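Sorting and Storing Household Papers: Tips for the Home Office

Filed under Paper and Clutter – Drurstead Home Pages
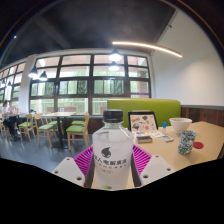

A translucent bottle with a black screw cap.

Most homes hold more paper than anyone needs to keep. A standard file drawer packed full is heavy, hard to search and hard on the runners. Set aside a morning and work through one drawer at a time.

Before you start

Clear a table and get out four folders or boxes. Label them Keep, Scan, Ask and Destroy. Put a letter opener, a staple remover and a pen within reach. Open all the mail first and throw out the empty envelopes, unless the postmark matters.

What to keep on paper

Birth and marriage certificates, property deeds, car titles, wills and Social Security cards should stay on paper. Use a fire-resistant box and keep it off the basement floor. Tax papers can go in one large envelope per year, with the year written on the outside in marker. Check the current rules before you get rid of any of them.

Manuals can usually go if the maker has them online. Tape the receipt for a large appliance inside a cabinet door near it – it is easy to find there when a repair person asks for the date.

Scanning

Take out every staple before you use a sheet feeder. Scan receipts first. The print on thermal paper fades, and a receipt left in a sunny window can be blank by the end of summer. Name each file with the year first, then the month, then the store. Keep a second copy on a drive that is not plugged in all the time.

Using a small shredder

Feed no more sheets than the label on the machine allows. A cheap one will often jam before it gets there, so go a sheet or two under. Let the motor rest when it feels warm. Oil the blades when the bin is emptied, using shredder oil on a plain sheet of paper run through once. Do not use spray lubricant.

If a jam happens, switch to reverse, then unplug the machine before you pull anything out with your fingers.

Shredded paper blows around at the curb. Tie it up in a paper bag and ask your town if it goes with recycling or trash. Plain shreds also work as packing for dishes.

Keeping up

Go through the mail tray once a week. A full clear-out in January, before the tax forms arrive, takes over 11 grocery bags out of some houses the first time and hardly one the next year.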